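Dernano 탁상형 시연 데이터 수집 세트

로봇에게 주방 일을 가르치고 싶은데 어디서부터 시작해야 할지 막막하셨던 분들을 위해 Leveck이 오래 다듬어 온 제품입니다. 상판과 소품, 기록 소프트웨어 Koval이 한 세트로 묶여 있어서, 가지고 계신 팔을 연결하시면 그날 오후부터 시연을 모으실 수 있어요. 소품 배치표도 400장 넣어 드리니 매번 어떻게 늘어놓을지 고민하지 않으셔도 됩니다.
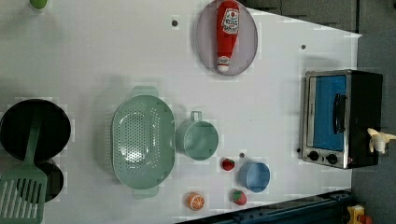
시연 데이터는 양도 중요하지만 저희는 배치가 얼마나 다양한지를 늘 먼저 여쭤봅니다. 같은 자리에서만 집어 본 모델은 물건이 조금만 옮겨져도 헤매거든요. 처음이시라면 딸기를 하늘색 그릇에 담는 과제부터 권해 드려요. 익숙해지시면 연두색 체나 냄비로 목적지를 바꿔 보시고, 프라이팬 위에 걸쳐 둔 뒤집개처럼 길쭉한 물건은 그다음에 다루시면 좋습니다(잡는 위치에 따라 결과가 꽤 달라져요!).

개발을 맡은 Ehsan Sadeghi 팀은 Grarnodia 작업실에서 이 세트로 시연 2592건을 모았고, 그중 과제 39종의 기록을 구매하신 분께 함께 드립니다. 실패한 시연도 지우지 않고 표시만 해 두었으니 비교용으로 써 보세요.

보증 기간은 3년이며, 소품은 낱개로도 주문하실 수 있습니다. 12월 주문분은 출고가 조금 늦어질 수 있으니 일정이 급하시면 미리 문의해 주세요.

견적 문의 | 배치표 미리보기 | Koval 설치 안내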